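### 4.3 Scheduling a celebrity photo post in Arkport

Use this procedure for fan pages and entertainment blogs that run reposted family or red carpet photos.

1. Open **Queue** and select **New post**.
2. Enter the star's name in **Subject**. Headlines over 65 characters are clipped on the home page.
3. Paste the link to the star's own post in **Source**.
4. Set **Hold** to 5 minutes or more.

**Caution:** Posts that name a child go to the review list and stay there until an editor clears them.

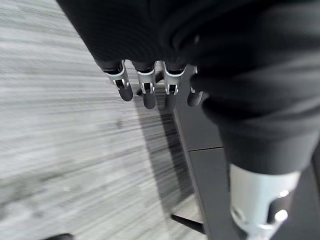 Khanyisile Tshabalala notes that the review list does not refresh by itself, and that on award nights she reloads it before clearing anything.

5. Select **Schedule**. The post moves to **Pending**.

**Note:** The Pending tab holds 40 posts. Older gossip items must be published or deleted before new ones are accepted (error 47).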